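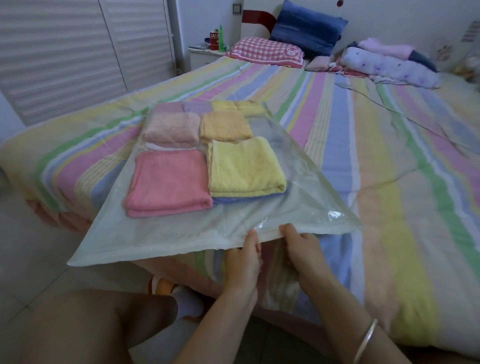 Towels in a clear storage bag, on a striped quilt.

The Decluttering Business Wants You Back

By Dulce Tapia
12 October 2020

I have now read the Grarnusley method twice, once with a pencil, and I still can't find the part where it ends. The book runs 576 pages. It promises a finished house in 13 weeks, and on the last page it invites you to sign up for the "maintenance year."

I should say that I like a tidy closet. My quarrel is with the idea that a messy one says something about my character, and that the cure is for sale. Grarnusley charges $54 a month for its online course. Ratholm, which used to sell plain shelf boxes and seemed happy doing it, now has "coaches." One of them told my neighbor Cirilo Medrano that his garage was holding on to his grief. Cirilo's garage is holding on to a canoe.

Ask where the numbers come from and things get foggy fast. The course says the average family owns about 2000 things it doesn't need. Which family? Who went through the drawers? I wrote in July to ask and got back a coupon.

My friend Izzati Mandagi thinks I'm being unfair. She did the whole program last spring and says she sleeps better. I believe her. She also changed jobs that spring and quit drinking coffee after lunch, and neither of those gets a thank-you in her telling. The people who loved the course write the reviews. The ones who gave up in week four are out living their lives with a full junk drawer.
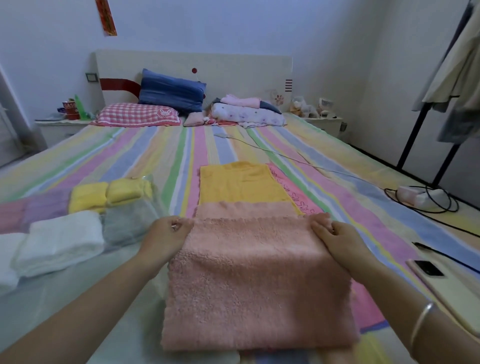 What bothers me most is how these programs talk about time. Grarnusley says ten minutes a day, and that sounds like nothing until you notice it's ten minutes for each "zone," and a small apartment has a lot of zones. Somebody's hands have to do all of it. A pink towel has to be picked up by its corners and folded like any other, whatever the book calls the method, and the yellow one after it. I have never seen a course that made this part shorter. What they do is give it a name and a chart, and then you feel behind on the chart.

My aunt Xóchitl Zavala kept house for six people and owned no labels at all. Her linen closet was fine. Some weeks it was a disgrace, and she shut the door – that was her whole system, and she never once called it a journey.

So buy the bins if you need bins. I bought two last month and they hold blankets very well. But I'd wait on the maintenance year, and I'd like somebody at Grarnusley to answer my letter.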